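Jutgate Fulfillment is recruiting Packing Line Associates for its Drurkska site. The positions are permanent and open to applicants with or without previous warehouse experience. Appointments will begin in June.

## The position

Associates work at the conveyor in the packing hall and report to the shift lead. Goods arrive from the Lonley and Samarakoon product ranges and must be checked, sorted, and packed before dispatch. Principal duties are as follows:

- checking items on the belt against the order sheet
- setting aside damaged or incorrectly labeled goods
- packing and sealing cartons to the site standard
- wiping down the belt surface and side rails at the end of each shift
- reporting faults on the line without delay

The packing hall is kept clean at all times. Food, drink, and loose jewelry are not permitted beyond the locker area, and long hair must be tied back.

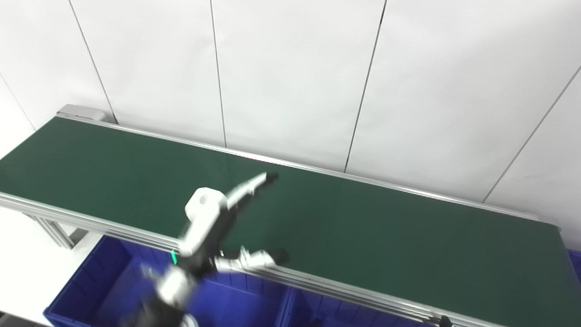

Shifts run from 6:00 a.m. to 2:00 p.m. and from 2:00 p.m. to 10:00 p.m., with a paid break of 30 minutes. Associates rotate between the two shifts every other week. Requests for a fixed shift will be considered after the first three months of employment.

## Requirements

Applicants must be at least 18 years of age and legally entitled to work at the site. They must be able to stand for extended periods and read printed labels in English. Safety shoes and gloves are supplied by the employer. Training is given on the line during the first two weeks and is paid at the full rate.

## Pay and benefits

The starting salary is $3,413 per month before tax. Associates who complete one year of service receive a single payment of $1,455. Paid leave, health coverage, and a contribution to commuting costs are included.

## How to apply

Please submit a completed application form and a short work history to the personnel office, quoting reference 82. Forms are available at the reception desk between 8:00 a.m. and 4:00 p.m. Applicants selected for interview will be shown the packing hall and asked to complete a brief sorting exercise. Applications received after the end of May will be held for the next intake.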